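3.2 Erfassung und Zustand der Gedenktafeln im Untersuchungsgebiet

Grundlage der Auswertung bildet das kommunale Verzeichnis der Erinnerungszeichen, das für die drei Ortsteile Kinard, Thaler und Sonier getrennt geführt wird. Eine einheitliche Systematik besteht bislang nicht. Während Kinard seine Tafeln nach Straßen ordnet, folgt das Verzeichnis von Thaler dem Datum der Aufstellung; in Sonier liegen lediglich die Genehmigungsakten des Bauamts vor. Für die vorliegende Untersuchung wurden die Bestände in der Datenbank Pitia zusammengeführt und um Angaben zu Träger, Material, Inschrift und Aufstellungsort ergänzt.

Als Gedenktafel gilt im Folgenden jede dauerhaft angebrachte, öffentlich zugängliche Texttafel, die auf ein Ereignis, eine Person oder ein Bauwerk verweist. Nicht berücksichtigt wurden Grabmale, Straßenschilder mit Erläuterungszusatz sowie temporäre Ausstellungselemente. Grenzfälle – etwa Inschriften an Brunnen oder in Eingangshallen – wurden aufgenommen, sofern ein eigener Genehmigungsvorgang nachweisbar war.

Von den Tafeln des Bestands wurden 40 einer vertieften Prüfung unterzogen. Die Auswahl erfolgte geschichtet nach Ortsteil und Träger, um den Anteil privat gestifteter Tafeln angemessen abzubilden. Jede Tafel wurde an Ort und Stelle aufgesucht und anhand eines Erhebungsbogens beurteilt, der Lesbarkeit, Zugänglichkeit und inhaltliche Richtigkeit gesondert erfasst. Die Begehungen fanden im April statt; in Innenräumen wurde zusätzlich die Einsehbarkeit vom öffentlichen Verkehrsraum vermerkt.

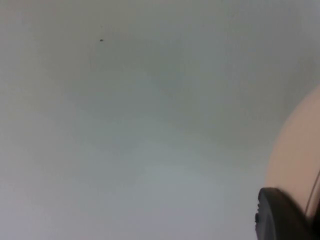

Abbildung 4: Helle Fläche mit weichen Tonabstufungen.

Hinsichtlich der inhaltlichen Richtigkeit zeigt sich ein uneinheitliches Bild. Bei sieben Tafeln weicht die genannte Jahreszahl von den archivalisch gesicherten Angaben ab. In den meisten dieser Fälle lässt sich der Fehler auf die ältere Ortschronik zurückführen, deren Datierungen bei der Abfassung der Inschriften ungeprüft übernommen wurden. Eine Korrektur ist nur in Thaler vorgesehen, wo die Satzung über Erinnerungszeichen eine Überprüfung vor jeder Instandsetzung verlangt.

Die Textlänge wirkt sich nach den vorliegenden Ergebnissen deutlich auf die Verständlichkeit aus. Inschriften mit mehr als 1000 Zeichen wurden in der Begutachtung durchweg schwächer bewertet, wobei Schriftgröße und Anbringungshöhe als weitere Einflussgrößen zu beachten sind. Die in Sonier verwendete Kombination aus kurzer Haupttafel und vertiefendem Begleitheft erscheint demgegenüber zweckmäßig, setzt jedoch eine dauerhafte redaktionelle Betreuung voraus.

Zur Frage der Trägerschaft ist festzuhalten, dass die Zuständigkeit für den Unterhalt in den Akten häufig offenbleibt. Für Tafeln, die vor dem Jahr 2000 errichtet wurden, fehlt eine schriftliche Vereinbarung zwischen Stifter und Gemeinde in der Regel vollständig. Die Folgen dieser Lücke für die Instandhaltung werden in Abschnitt 3.3 behandelt.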